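The Training Bench Belongs to the People Who Use It

Opinion
13 December 2019

When the Clemness refurbishing center announced that it would bring robotic arms into its board repair department, the first question from employees concerned jobs. It was a fair question, and management answered it in writing: no position among the 222 on the site would be removed during the trial, which begins in January. The statement was welcome. It also drew attention away from a second question that will matter longer. What will the work be like once the arms are in place, and who will have a say in it?

This publication has followed automation in the Pilside district for several years. We have supported most of it. The lifting equipment installed at Nullik spared employees a great deal of strain, and few people there would ask to have the old loading dock back. Board repair is a different case. The work is light, it is done seated, and its difficulty lies in the hands and eyes of the person doing it. A technician who seats a processor learns how the part should settle, how much pressure a latch will accept, and when to stop and look again. That knowledge took years to build, and very little of it has ever been set down on paper.

The trial depends on that knowledge. Before an arm can be trusted with a customer's board, it must be prepared on practice parts, and the people best able to prepare it are the technicians whose tasks it may later share. They choose the order of steps. They decide what counts as a good placement and what must be done over. At Clemness, this work has so far been treated as a favor, fitted in between regular orders and absent from anyone's job description. We believe this is a mistake, and one that should be corrected before the trial opens.

Three changes would go a long way.

The first concerns pay. Teaching a machine is skilled work. Where an employee spends part of a shift on it, the hours should be recorded as training duty and paid at the rate already given to those who instruct new hires. The present arrangement counts those hours against the bench quota, so that the most helpful employees appear to be the slowest.

The second concerns time. The department handles some 311 boards in an ordinary week, and the plan assumes that this number will hold while the arms are being introduced. It will not hold without overtime. Management should lower the target openly for the length of the trial – and should say so to its clients as well as its staff.

The third concerns authority. At present, 2 of the arms are to be placed under the engineering office, with the bench staff consulted as needed. In our experience, "as needed" tends to mean after a decision has been made. A technician on shift should be able to pause a machine, send a procedure back, and have the reason entered in the log without first seeking approval from another floor.

The nature of the task supports this last point. Fine assembly leaves little room between a correct placement and a damaged part, and the judgment involved is easier to appreciate at close range than in a planning document.

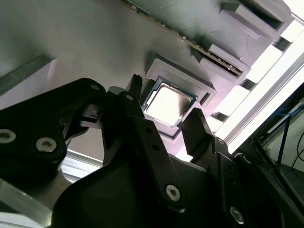 Gripper fingers at a processor on a 3D-printed practice motherboard, with a memory module in its slot nearby.

A person who has done this work by hand will see things in such a moment that an engineer may not: whether the approach is too steep, whether a finger is likely to crowd the socket, whether the neighboring slot will be in the way on a real board. These observations have value, and an employer that wants them should make room for them in the schedule.

We recognize the pressures on the center. Its largest client, Jenkins, has asked for shorter turnaround times, and a firm that cannot meet such requests may lose the contract and the jobs with it. Employees understand this as well as their managers do. Many have told us that they are curious about the arms and would gladly hand over the most repetitive placements. Their concern is that only the dull remainder will be left to them – loading trays, clearing faults, and waiting for a light to change.

That outcome can be avoided, but the decisions that would avoid it are made early, usually in the first months, when rosters and job titles are being rewritten. The center has promised to review the trial once it has run its course. We ask that bench staff sit on the review with a full vote, and that the terms of the review be posted in the department before the first machine is switched on.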